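The Vomotier laser measure has been in my coat pocket since November, and I like it enough that I finally sat down to write about it. I list and show houses for a living, mostly older two-story places with additions stuck on the back, and measuring those rooms with a tape used to eat up my whole morning!

You set the base against one wall, point it at the other, and press the big button. Press again and you have the second dimension, and a third press gives you the square footage without any math. It reads out to 100 feet, far more than I have ever needed inside a house, though I did use it for a detached garage and a long side yard over in Grevska Park (outdoors you want an overcast day, the dot is hard to find in full sun).

My favorite part is the memory. It holds the last 12 readings, so I can do a whole floor before I stop and write anything down. I sketch the floor plan on a clipboard first, then walk the rooms clockwise and fill in the numbers at the kitchen counter. On a three-bedroom ranch that took me roughly 2 hours with the tape, counting the closets. Now I'm out the door before the seller's coffee gets cold.
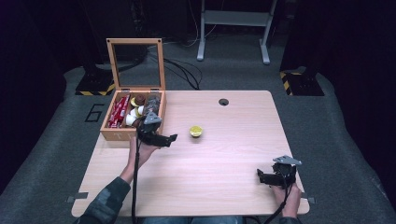

Dana Oksanen
Jan 27, 2020

I checked it against my old Brilano steel tape in a dozen spots and the two never disagreed by more than a quarter inch. Good enough for a listing sheet, and good enough to tell a buyer if their sectional will fit along the den wall. That question comes up at every single open house.

A few gripes. The beep is loud and I had to dig through the manual to turn it off. The belt clip is flimsy. Dark paneling and glossy tile sometimes give you an error, and then you have to hold a piece of white paper against the wall and try again. And it goes to sleep after a minute, so if you stop to chat with the seller you'll be waking it back up a lot.

Batteries are 2 AAAs, same set I started with. The screen lights up, so basements and crawl space entries are fine. I'd buy it again tomorrow, and I've already ordered one for my sister, who is about to start looking at condos.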